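Mudassar Hashmi
Saturday, May 11, 2024

1/ The Clongate county payroll file came out yesterday. The headline is a gain of 2,264 jobs on the year. Most of the coverage stopped at that number, so this thread goes through the industry tables.

2/ First, the source. This is the establishment survey. It counts jobs at employers with a payroll. A person with two jobs is counted twice, and a person who is self-employed is not counted at all. The unemployment rate comes from the household survey and can move the other way in the same month.

3/ The figure is not seasonally adjusted. Comparing the same month a year apart takes care of most of the seasonal pattern, but not the timing of school breaks. Those moved this year in Plavau and did not move in the rest of the county.

4/ There are 13 industry groups in the table. Six of them added jobs, and the other seven were flat or down. The total is up only because warehousing and health care are large here and both grew.

5/ Warehousing first. Nearly all of the gain is in one zip code, the Tisell distribution park. When one site drives a county series, the series tells you about that site's hiring plan. It says very little about demand for labor in the next town over.

6/ Health care is the steadier one. The gain is spread over clinics, home care and nursing facilities, and it has been up in every quarterly release I have on file. If I had to pick one line in the table to trust before revision, it would be this one.

7/ Manufacturing is down again. Part of this is a coding change. Bangash moved its maintenance crew to a contractor in September, and those workers now show up under business services. Same building, same shift, different row.

8/ So the drop in manufacturing is overstated and the rise in business services is overstated by the same amount. The county total is not affected. I can't size the shift from the public tables, as the cell is suppressed for confidentiality.

9/ Hours. The average work week in private industry fell for the second release in a row. Employers usually cut hours before they cut staff, and add hours before they hire. I would put more weight on this than on the job count, and it got no mention in the press summary.

10/ Pay. Average hourly earnings rose, but the average moves when the mix of jobs moves. Lose a batch of part-time retail jobs at the low end and the average goes up with no one getting a raise. Retail is one of the groups that shrank.

11/ Revisions. I went back through the last 29 monthly releases and compared first print with the figure after benchmarking. The first print was too high more often than too low. The misses were largest in construction and in leisure and hospitality, where small firms report late.

12/ A few people have asked why the state's number for the county doesn't match the one from the tax records. The tax record count is close to a full census of covered jobs but comes out months later. The survey is a sample. When the two disagree, the survey gets moved to the tax records.

13/ The Plavau council is using the headline gain in its budget forecast. I'd wait for the benchmark. A forecast built on the hours series would give a lower number for local income tax, and the gap would be a problem in the second half of the fiscal year.

14/ One correction to my thread on last month's release: I labeled the construction line as seasonally adjusted. It was the raw series. The direction is the same but the size of the change was wrong in my chart. The chart has been replaced.

15/ The spreadsheet has one tab per industry group, with suppressed cells left blank and not filled in with estimates. Column D is the first print and column E is the latest revision.

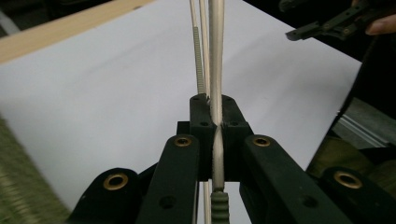 16/ Next release covers the spring hiring period, so leisure and hospitality will jump. Compare it with the same month last year and ignore the change from the prior month. I'll post the hours table first.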